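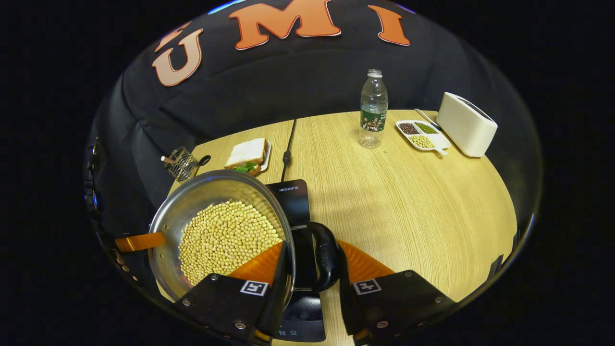

Soybeans in the steel pan, over the induction cooktop

Dry roasting soybeans on induction, who else does this?

grundness_gal
Posted 8 March 2022
OK I am officially hooked on roasting my own soybeans and I need people to talk to about it! I got a 20 pound sack from the bulk place and have been doing them a panful at a time. They come out nutty and crunchy and I've been throwing them on salads, on noodles, straight into my mouth. Couple of questions. Do you soak first or go in dry? And how full is too full? Mine make a pretty solid mound in the pan and I keep wondering if I should be doing half that.

N_Barajas
Love this. I go in dry for tea and grinding, soaked for snacking. A dry bean roasted straight from the sack stays hard enough to worry your dentist. Soak overnight, drain, roll them around in a towel, then roast.
And yes, that's too full in my opinion. One layer, two at most. When they're heaped up the ones in the middle steam.

kumar_shetty
Going to disagree with Nicanor on the single layer. With one layer on induction I get scorched spots right over the coil before anything else has color. A deeper pile, tossed constantly, browns more evenly for me. You do have to keep it moving the whole time. I tilt the pan, let them slide to the far side, flip them back, repeat until my wrist complains.

N_Barajas
Constant tossing is where I lose half of them behind the stove, Kumaresan.

kumar_shetty
Taller pan!

lupe.v
Careful with lifting on induction though, some cooktops cut out when the pan leaves the glass. My old one beeped at me every single time. I switched to a wooden spoon and low heat, 20 minutes, and haven't looked back. Also that round table is so pretty, I love a pale wood with a straight grain like that. Do you put anything under the cooktop?

grundness_gal
Thank you!! Just the cooktop on the table, nothing fancy. OK so I tried both ways this afternoon. Half a pan with the spoon was easier, full pan with tossing was more fun and I had beans on the floor. Color was about the same, maybe a little better on the half pan. Going to try soaking next.

Egan109
Has anyone ground them afterward? I want to make the powder for rice cakes and my blender leaves gritty bits.

lupe.v
Yes! Let them cool completely, rub off as much skin as you can, grind in short bursts and sift. Put whatever stays in the sieve back through. It smells like peanut butter and toast, so good.

N_Barajas
Seconding the sifting. I still say dry roasted is better for powder, soaked ones hold on to a bit of moisture and clump on me.

grundness_gal
Dry for powder, soaked for snacks, got it. I have a bowl soaking right now and I'll post how they come out. Anybody have a favorite seasoning? I'm thinking chili and lime.

kumar_shetty
Curry leaves and salt, with a tiny bit of oil at the very end. Try it before the chili and lime!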